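How an Old Mystery Novel Becomes a Clean E-Book
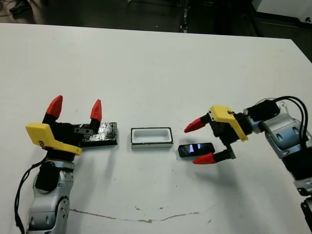 Two robot arms at a white tabletop, with a small set of objects between them.

The Farahani mysteries ran to 14 novels, all of them out of print in paper for most of the time that e-readers have existed. Readers who wanted one had a choice between a worn library copy and a scanned file with a missing chapter. Trernthorpe, a small reissue press, has now put 11 of the books back on sale in digital form. The remaining three are held up by rights questions.

The work of turning a printed crime novel into a digital one is mostly invisible when it is done well. A reader opens the file, the text fills the screen, and the chapters are where they should be. Getting to that point takes several stages, and mystery novels cause particular trouble at nearly all of them.

The source copy

Few older novels survive as typesetting files. The press starts with a printed copy, usually a first edition, and checks it against at least one later printing. The two often differ. Paperback publishers cut text to fit a fixed number of pages, and some of the cuts removed clues. In the second Farahani book, the paperback drops a short exchange about a train ticket. The detective still refers to the ticket in the last chapter, and paperback readers had no way of knowing what he meant.

Where the printings disagree, Trernthorpe follows the earlier text unless the later one corrects a plain error. Each decision goes into a change log, which is kept with the master file and is not published. The log for the second book has 139 entries. Most concern commas.

Scanning and recognition

A page is scanned as a picture and then passed through optical character recognition, or OCR, which converts the shapes of letters into text. Modern OCR handles clean type well. It handles thin wartime paper badly, since print from the back of the leaf shows through and is read as stray marks.

The common faults are known and can be searched for. The letters r and n set close together are read as m, so that "burned" turns up as "bumed" and "corner" as "comer." The first mistake is caught by a spelling check. The second is not, because "comer" is a word. A crime novel with many people standing in corners needs each one checked by eye.

Hyphens are a separate problem. A word split at the end of a printed line must be joined again, but a word that carries its own hyphen must keep it. Software can guess from the rest of the book. It guesses wrong on words the author used only once.

Proofreading for plot

General proofreading looks for errors in spelling, spacing and punctuation. A mystery needs a second pass, in which the reader watches for errors that matter to the story - times, room numbers, initials, the spelling of names. A suspect who leaves the house at 7 in the printed book and at 1 in the digital file has lost an alibi. No spelling check will flag it.

Deliberate mistakes must also be protected. Forged letters, misspelled ransom notes and false diary entries are standard parts of the form. Trernthorpe's proofreaders work from a list of these, prepared before the first pass, so that a clue is not corrected out of existence. One early file went to a test reader with a forged will in perfect spelling. The solution depended on two errors in it.

File formats

The finished text is issued as EPUB and as PDF. The two behave differently, and the choice affects how the book reads.

An EPUB file is reflowable. The text adjusts to the screen and to the type size the reader picks, and there are no fixed pages. It suits plain prose and works on phones. Its weak point is anything that depends on layout. House plans, timetables and coded messages set in columns can break apart when the type size changes. The usual fix is to insert them as images, with a written version supplied for readers who use screen-reading software.

A PDF file keeps its pages exactly as set. Floor plans stay in place, and page references remain correct. On a small screen, the reader has to zoom and scroll to follow a line of text. For a novel of normal length, this is tiring.

Readers who own a tablet and care about the maps may prefer the PDF. For most others the EPUB is the better file.

The sample problem

Online stores offer the opening part of an e-book free, and the length of the sample is commonly set as a share of the whole file. Front matter counts toward the total. A book with a long introduction may give away its introduction and very little else.

Introductions to crime novels have a further fault, in that many of them name the murderer. Trernthorpe has moved all critical material to the back of its files, under a heading that warns of spoilers. The sample for Rasia, the fifth novel and the one most often recommended to new readers, now runs through the discovery of the body and the first interview at the Zondstead hotel.

Buying and keeping the files

The books are sold singly and carry no copy protection, so a purchased file can be moved between devices. Corrected versions are free to existing buyers but do not always arrive on their own. Some stores replace the file automatically, and others need it to be deleted and downloaded again. The version number is on the copyright page. Bookmarks and notes may be lost when a file is replaced, so readers partway through a book should finish it first.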